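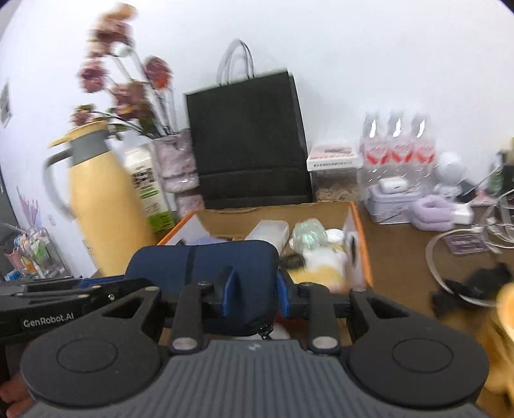 Navy zippered case over an open carton.

Section 3. Pairing the Talier label printer with your handheld

By now your handheld should be charged and signed in to the stockroom network. If it isn't, please go back to Section 2 and finish that first, because the printer will look for the network name you saved there and will sit blinking at you until it finds one. Set aside a quiet quarter of an hour if this is your first printer. After that you'll be doing them between phone calls!

1. Load a roll of labels with the printed side facing up and close the lid until both latches click. One click means one side is still open.

2. Press and hold the power key until the light turns amber, then let go. If you keep holding it, the printer goes into its self-test and feeds out a long strip of labels (harmless, but a bit of a waste).

3. On the handheld, open Settings, then Accessories, then Add Printer. You may be asked for the supervisor code. New units leave us set to 662, and we do hope you'll change it once everything is running.

4. Wait for the printer's name to show up in the list. It starts with TALIER and ends with the same characters that are on the sticker under the battery door. Tap it once and give it a moment.

5. When the light turns steady green, tap Print Test. You should get one label with a barcode and the store name you typed in during Section 2.

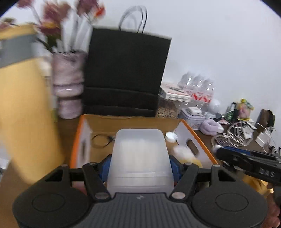

6. Scan the test label with the handheld from a comfortable arm's length. If you hear the two-note chime, tap Save and you're done. If you hear a single low buzz, go to Print Darkness, raise it by one step, and print another. Most label stock reads well at 40, and the thicker freezer labels like 42.

Note: A handheld can remember up to 3 printers. Adding another one drops the oldest from the list without asking, so shops with several counters may want to write down which printer belongs where.

Caution: Don't open the lid while the light is flashing red. The print head is hot at that point and can give you a nasty surprise. Switch off, let it cool, and then clear the jam by pulling the labels gently toward the front.

If the printer's name never appears, turn both devices off, move them closer together, and begin again at step 2. Still stuck? Write to Hashini Gazi at the Lesurix help desk with the characters from the sticker, and she'll gladly go through it with you.

Revised April 2019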